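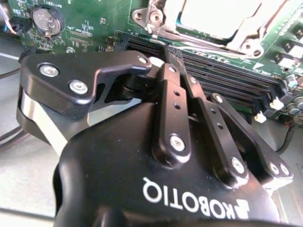
# Review: Tikia Parts Plate for Desktop Memory Service

Equipment review 2361, Grotitz Refurbishment Workshop
Prepared by Rok Atanasov

## Scope of the review

The workshop was asked to evaluate the Tikia parts plate as a bench accessory for memory work on desktop computers. The plate is a gray 3D-printed base that carries upright holders and slotted blocks. It is intended to keep memory modules and small service parts in fixed positions beside an open machine. It is sold in two lengths. The 300 mm version was purchased for this review and remained in daily use for four weeks, ending in December.

Before the purchase, modules removed from a computer were placed on an antistatic mat or in a shallow tray. Both arrangements are acceptable for a single machine. They are less satisfactory when several machines of the same model follow one another, and this accounts for a large part of our work. Modules of the same appearance may have different capacities, and a tray does nothing to keep a tested module apart from one that has yet to be tested.

The review covers the plate itself, its use next to a desktop tower, and the condition of the parts at the end of the period. It does not cover laptop memory. Tikia offers a separate set of blocks for the shorter modules, and these were not ordered.

## Delivery and setup

The plate was delivered with its holders packed separately. The printed instruction sheet is brief, and its drawing of the finished plate shows an earlier arrangement of the blocks. This caused a delay on the first morning. Two of the holders can be seated facing either way, and the sheet does not state which way is correct. The supplier, Ovelen, answered our inquiry the same afternoon and sent a corrected drawing.

Once the holders are seated, they do not need to be removed for ordinary work. The plate can be used loose on a flat bench, although it should be secured if modules are to be pressed into the slots with any force. On the slatted aluminum table used for the review, the hardware supplied by Tikia was of no use. Suitable fasteners had to be taken from workshop stock. The price of the plate does not suggest that the buyer should expect this, and the product page makes no mention of it.

## Position beside the computer

The plate was placed to the left of the tower, with the tower lying on its side and its side panel removed. This proved to be the most practical layout of those tried. A module can be moved between the board and a slot without being carried over the drive cage, and the cables at the right side of the case are left undisturbed.

A plate positioned in front of the case was less convenient. The power supply is then between the person working and the memory slots, and each module has to be lifted over it. Staff members who prefer to work from the other side of the table may wish to turn the case as well as move the plate.
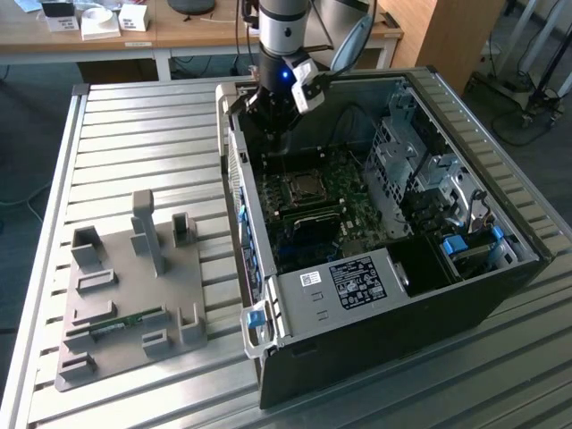 The layout has one further advantage, which concerns the height of the parts. The holders differ considerably in shape: there is a tall T-shaped post, a U-shaped holder, and a low rectangular holder at a corner of the plate. The tall post should be kept toward the far end, where a sleeve is not likely to catch on it. When it was moved to the near end during the second week, it was struck several times -- never with damage, but often enough that it was moved back.

The table must be deep enough for the case and the plate together. Workshops with narrow benches should measure before ordering. The shorter version may be the better choice for them, although it carries fewer slots.

## Holding of memory modules

A desktop module can be laid horizontally in one of the slots, with its chips and gold contacts in view. This is the most useful feature of the plate. The label can be read without picking up the module, and the contacts can be inspected under the bench lamp for dirt or scratches before the module is returned to a board. In a tray, modules tend to slide against one another, and the contacts are the part most likely to be marked.

The fit of the slots is good for plain modules. They go in with light pressure and stay in place if the table is bumped. Modules fitted with heat spreaders are another matter. One common type would not enter the slots at all, and a second type went in but had to be worked out again by rocking it from side to side. We do not recommend this. Any workshop that handles gaming computers in quantity should request the wider blocks, which Tikia lists as an accessory.

The surface of the slots is slightly rough, as is usual for printed parts. A light pass with fine abrasive paper removed a ridge inside one of the blocks. The remaining blocks were used as delivered.

The plate is not described by its maker as antistatic, and it should not be treated as such. The normal precautions remain in force: a grounded wrist strap, a grounded work surface, and modules handled by their edges. Modules that are to be kept overnight should be returned to their bags. The plate is a place to put parts during work and should not become a storage rack.

## Notes on memory work in a tower case

The following observations arose during the review and are recorded for colleagues who will use the same layout.

The case should be opened and laid flat before any part is placed on the plate. Power must be disconnected at the wall, and the power button pressed once afterward to discharge the supply. On the tower used here, blue plastic marks a release latch and a drive caddy handle. New staff should be shown which is which before they begin.

The memory slots sit close to the processor socket area on this type of board, and there is limited room for fingers between the slots and the nearby parts. The latches should be opened fully before a module is lifted. A module that resists usually has one latch still partly closed. It should never be pulled from one end.

When a module is installed, the notch must be checked against the key in the slot. Pressure is then applied evenly at both ends until the latches close. The coin-cell battery near the corner of the board is easily overlooked during this work. If the computer has been in storage for a long time, it is sensible to test the battery while the case is open, and to note the result on the service sheet together with the memory test.

Modules were assigned to slots on the plate in the following manner, and the arrangement has since been adopted at the bench:

- Modules removed from the computer go to the slots at the far end of the plate.
- Modules that have passed the memory test go to the near end.
- A module with an uncertain result is bagged and labeled at once, and does not go on the plate.

The blocks carry no markings. We applied small adhesive labels to the base next to each group. Numbers molded or printed into the blocks would be a simple improvement, and the suggestion has been sent to the maker.

## Condition after use

At the end of the period the base was flat and no holder had cracked. The edges of the most frequently used slots had become smooth, with no loss of grip that staff members could detect. One block had worked loose in its seat. It was pressed back into position and has held since, but it should be checked from time to time.

Cleaning is somewhat tedious. Dust collects where the blocks meet the base, and a cloth does not reach it. A soft brush is adequate. Alcohol was used sparingly on the labels and left no marks on the gray material. We would advise against washing the plate in hot water, as the sheet gives no temperature limit and the maker did not provide one when asked.

## Cost and supply

The plate is more expensive than a good tray and considerably less expensive than a machined fixture. Whether the expense is justified depends on the volume of similar machines. A bench that services one computer in an afternoon will gain little from it. A bench that receives matched machines in batches will find that modules are mixed up less often and that handover between shifts is easier, as the state of the work can be seen on the plate.

Replacement blocks can be ordered singly. Delivery of a spare block ordered during the review was prompt, and the color matched closely. The base cannot be ordered without a full set of holders, and we consider this a weakness in the offer.

## Assessment

The Tikia parts plate is recommended for desktop memory work at fixed benches, subject to two conditions. Suitable fasteners should be obtained in advance if the table is of the slatted type, and the wider blocks should be ordered if modules with heat spreaders are expected.

It is not recommended for field service. The holders stand too high for the plate to fit in a standard tool case, and removing them each day would wear the seats.

A second plate has been requested for the adjoining bench. The labels described in this review should be applied to it before it is put into use, and the corrected drawing from Ovelen is to be kept in the bench folder. Questions concerning the layout may be addressed to R. Atanasov at the workshop office.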